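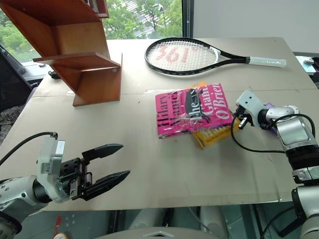
2 min read

STUDENT ROBOT CLUB SETS OUT TO TIDY A TABLE, ASKS FOR PATIENCE

For release: February

The Flarkov student robotics club has announced its project for the spring, and it will not be going to the moon. Members intend to teach a two-armed robot to clear up after a teenager.

The project, named Vomska after a long meeting and a short vote, gives the robot a table, a shelf and a changing selection of belongings, among them a Hilary Mantel paperback and a 361° tennis racket. The robot must pick things up, put them where they belong and avoid throwing any of them at the window. Members learn by guiding the arms through each job and then asking the software to have a go by itself.

The club aims to record 1,000 guided attempts before the Virkitz Schools Robot Challenge, where teams are marked on speed, care and what the rule book calls "general composure". The robot is expected to do well on the last of these.

"Books are harder than people think," said Nia Gough, the club's student captain. "A block of foam forgives you. A paperback in shiny plastic slides off the one underneath and makes you look like you've never held a book in your life. We had a very long argument about whether to go in from the side or from the top. I was on the side of the side."

The two arms are fitted with different grippers, a decision that has divided the club into camps. Supporters of the long black fingers point to their reach. Supporters of the compact white gripper point to everything else. A written policy has been promised and so far consists of a title.

Angharad Phillips, who teaches computing and runs the club after lessons, said the racket had been added at the students' request.

"I suggested a mug," she said. "They told me mugs had been done. A racket is long, it's mostly holes, and all the sensible places to hold it are at one end. I've marked enough coursework to know when somebody is making life difficult for themselves on purpose, but they were right, it's a better problem."

Running costs this year are being met by a grant of £4,000 from Sorrentino, a local maker of shop fittings, which has asked for nothing in return except a visit and a mention in this release. Both are hereby provided or in hand.

New members are welcome from any year group. Experience of programming is useful, as is experience of being told to tidy a bedroom. Meetings start at 3.45 pm and finish when the room is locked.

Visitors from the press may come to any practice session by arrangement. Please write to Angharad Phillips at the club, and allow time for a demonstration, which can be slow. Books for the practice table are gratefully received, hardbacks especially.

ENDS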